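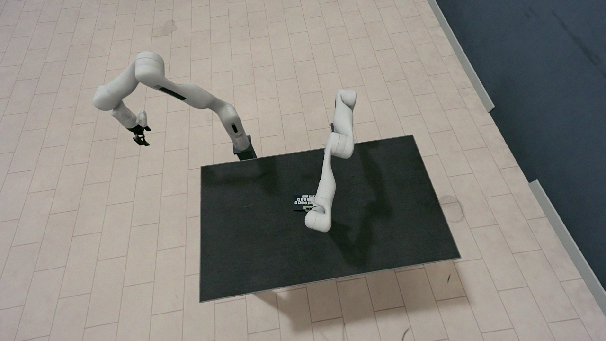

March 2025

Clarketell extends Sima range of water meters for shared buildings

Clarketell has added two models to its Sima range of cold water meters. Both are meant for flats, small offices and other buildings where one supply pipe serves several users. They replace the earlier Kudau series, which will remain on sale until June.

The Sima meters record flow in both directions and store a reading every hour. The internal memory holds up to 3,530 readings, after which the oldest are overwritten. Readings can be taken from the dial or collected by radio from outside the building.

The body has been shortened so that the meter fits into the pipe gap left by a Kudau unit - no change to the pipework is needed. Existing wall brackets can be kept. The seal and washers are supplied in the box.
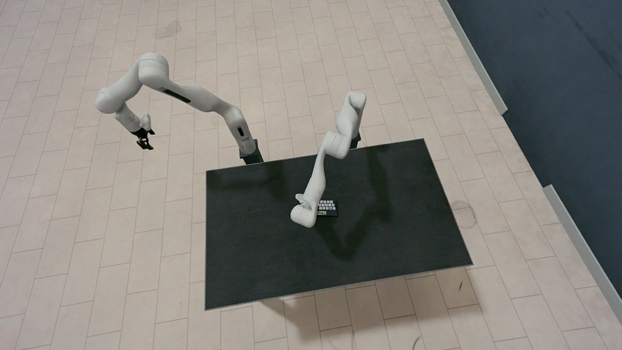 Clarketell Metering Department, Jumudton

Both models may be fitted upright or flat. The smaller is intended for single flats and the larger for the main feed to a building of up to four floors. A valve on the inlet side is advised in each case, and a strainer should be fitted where the supply carries grit.

The battery is sealed and cannot be changed on site. A low battery mark appears on the display and is also sent with each radio reading.

Orders are being taken now through the Jumudton sales office. Fitting sheets and a list of matching Kudau part numbers are available on request.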